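Search this site
Enter keywords

The pill box is not a treatment plan

I take medicine for blood pressure and for my thyroid, and twice a year somebody in a nice cardigan hands me a leaflet about "adherence." I hate that word. It makes me sound like a sticker.

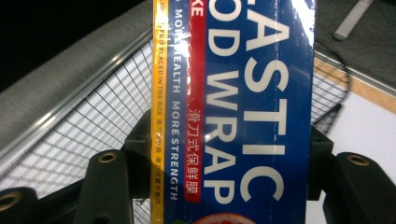
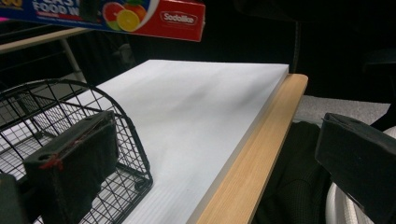
My gripe is with the idea that people skip their pills out of forgetfulness, so all we need is a louder reminder. My clinic in Haltthorpe signed me up for an app called Drirkuria last December, and it has pinged me 562 times (it keeps score, bless it). Most of those pings came when I was driving or up to my elbows in dishwater. Meanwhile the real trouble was the instructions. One pill wants an empty stomach, the other wants food, and the label on the bottle says so in type the size of an ant. Look at that blue box of food wrap, with its big white capitals! You could read those from across a kitchen without your glasses on. If we can manage it for something that goes over leftover meatloaf, we can manage it for a drug that slows your heart down.

I said this to the pharmacist at Barkell and she laughed, then admitted she hears it all day long. She gets very little time with each person at the counter, and she spends a good chunk of it on insurance questions. So nobody sits down and asks when you eat, when you sleep, or whether you can even get the cap off. I wanted my thyroid pill moved to bedtime. It took one phone call to my doctor, who said that was fine for me, and I haven't missed one in 60 days — after years of muddling through breakfast.

Now the clinic wants to add the Coutinho, a talking dispenser that costs $246 and locks itself between doses. I'm sure it suits some people, and if you look after a parent who gets mixed up, go ahead and ask about it. But I would rather they spent that money on ten more minutes with the pharmacist and a label printer with a bigger font. Try that for a year, then come back and talk to me about gadgets.

Contact | Copyright 2023, all rights reserved | Back to top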